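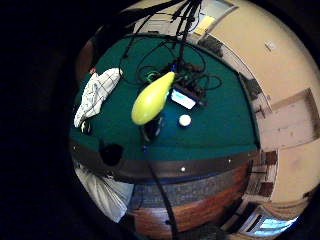 Tidying task, games room: cables, crumpled cloth and mixed objects on the green felt.

June
Prepared by Aba Ankrah, Kirnum

Progress report to Vitbridge: clearing and sorting of household surfaces

Work in this period moved from kitchen worktops to what the plan calls secondary surfaces, meaning any flat place in a house where things collect. The pool table was chosen because it is large, has a raised rail on all sides and has pockets into which small items can be lost. Adom Nartey set the task as a person would be asked to do it: put the loose things away, coil the cables, fold the cloth, leave the felt undamaged.

Demonstrations

The set now holds 3,622 accepted demonstrations, nearly all of them recorded in occupied homes. Dede Dogbe checks each one for a complete start and finish before it is accepted. Most of the rejected material fails on the finish — the operator lets go and turns away before the object has settled.

Results by type of item

Single rigid objects are no longer the main difficulty. The policy picks up a ball from felt and places it in a tray reliably enough that we have stopped scheduling separate trials for it. Glossy rounded objects, such as the yellow-green one in the photograph, are picked up well across the narrow part and poorly across the broad end, where the fingers slide. The grasp selector has been changed to prefer the neck. It does not yet do so when the neck is lying against something else.

Cloth is at the stage reported last time. A crumpled cloth can be lifted and moved. Folding works from a flat start only, and flattening remains a separate step that an operator has to trigger.

Cables are the weak point. In the last block of 19 trials the arm cleared the table without help in 2. The usual failure is that it pulls on a visible loop whose other end is under or around something, and the second object moves with it. In 8 trials a cable was dragged over the rail and the run was stopped by hand. Black cables lying across each other are often read as one object. Montserrat Cordero has added a slow test pull before the lift, which stops the arm when the load rises too early. It prevents damage but does not solve the tangle, and it makes each attempt longer.

Position against the original question

Vitbridge asked whether a machine could be left to clear a surface in an ordinary home while the occupants are out. For plates, balls, boxes and similar items, on a surface at a known height, our answer is a qualified yes. For a mixed surface with wiring on it the answer is no, and we do not expect that to change within the present grant. A person does the same table faster and does not need to be told which cable is in use. Deciding what should stay plugged in was left out of the plan, and Jae-in Geum has asked that it be included in any follow-on proposal.

Spending and equipment

Spending is within the agreed budget. Replacement finger pads were ordered from Vallell after the first batch wore through on the textured cloths. The pads supplied by Issahaku are softer and will be kept for glossy objects.

Next period

Cable trials continue with one cable, then with one cable attached to a box, before any return to the full table. Flattening and folding will be joined into a single run. The pocket openings will be marked as no-place zones in the planner. We ask Vitbridge to agree by Friday that the wardrobe task be deferred, as the operator hours are needed for cable work.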